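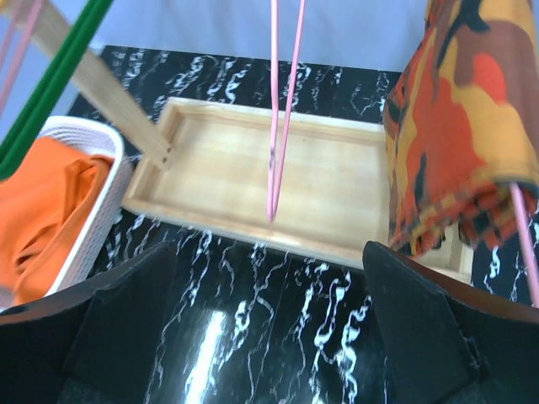
Part 2. Getting the tray and the table ready

If you've already unpacked everything in Part 1, you should have the Fakby tray, the cloth, and the little bottle of Hutchins oil on hand. Put the oil aside for now. I know it's tempting to start with it (I did, the first time, and got greasy fingerprints all over a shiny black table), but it comes last.

I'm writing this with a polished, marble-patterned top in mind, because that's what I have at home and it's the fussiest kind. On a plain matte table you can skip step 2 and be a bit lazier about step 5.

What you need
The tray
A soft cloth for wiping, plus the patterned one that goes beside the tray
Warm water and a drop of dish soap
Four stick-on felt pads from the small envelope

Wiping down and placing

1. Clear the table. Everything off, even the salt shaker!

2. Wipe the top with the damp cloth, then go over it again with a dry one. Work along the veins if yours has them. Get your head down low and look across the surface toward the light, and any streaks you missed will jump right out at you.

3. Turn the tray upside down and stick one felt pad near each corner, about a finger's width in from the edge. Press hard and count to 20.

Note: The pads in the older envelopes were thicker and made the tray rock a little. If yours rocks, peel off all four and use thin ones from the hardware store. Don't try to fix it by doubling up one corner. I spent a whole evening on that and it never sat right.

4. Flip the tray over and set it down with a long side facing you. Leave a hand's width of table between the tray and the front edge, so your wrists have somewhere to rest. I like it square to the table, but a slight angle is fine too if that's how you sit.

5. Need to shift it? Lift it. Don't push.

Caution: Grit under a pad will scratch a glossy top, and black shows every line. Check the pads once a month or so, and swap them if they feel rough.

6. Fold the patterned cloth loosely and lay it at the right end of the tray. It can lap over the rim a bit, no harm done. Left-handers, put it on the left and carry on.

Oiling the wood

You can do this the same day, but move the tray onto newspaper first. Put 2 small drops of the Hutchins oil on a rag and rub it along the grain, floor first and then the rims. The corners inside the rims collect oil, so run a dry bit of rag through them afterward. Leave the tray alone for 40 minutes and buff off whatever is still sitting on the surface.

Pale wood gets a touch darker with oil. If you love it pale, try a spot underneath before you do the rest.

Caution: Oily rags can heat up and catch fire if you ball them up in the trash. Spread yours out flat outside until it's dry and stiff.

Everyday care

Wipe up spills as soon as you see them, especially tea. No dishwasher, no soaking, and please don't lean it against the radiator to dry. Mine warped that way one August when I stood it on a sunny windowsill, so heat of any kind is bad news.

For cutting or anything hot, use a board or a trivet. Part 3 covers storing the tray with the Gronar rack.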